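01/02/2024

The long white table at Utstead had gone most of September and all of the winter without a proper clearing, so I gave it an afternoon.

## Wipes and cups

I started with whatever could go straight out. Paper cups go in the bin. The wipes stay, as long as the packet still closes – mine is a Deeyeo one and fairly crumpled by now.

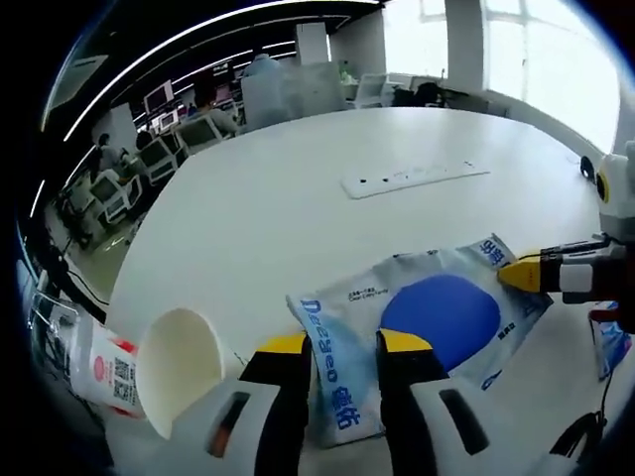 ## Bottles and wrappers

Water bottles are the worst of it. People put one down, open another, and by the end of the week you can't tell whose is whose. My rule is 2 days, then I pour it on the plants. Snack packets get a shake before I decide. The mouse stays put.

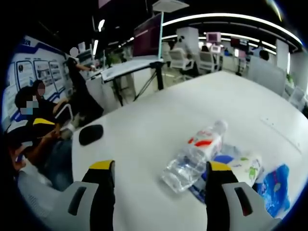

## Cables and the rest

Loose cables I coil and leave out until someone claims them. The blue sponge goes back by the sink. Plastic bags go in the drawer, which Rok Ivanov tells me is already full. I still have to do the shelves, and those can wait.

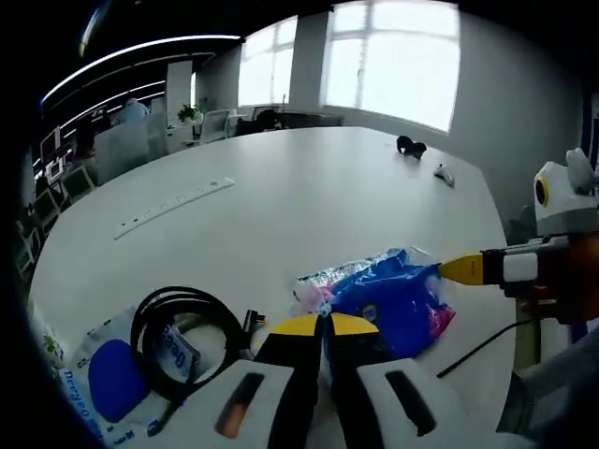
Desta Asfaw wrote back that coiled cables left out never get claimed, and that a box with a date on the lid worked better at Culo. I might try the box.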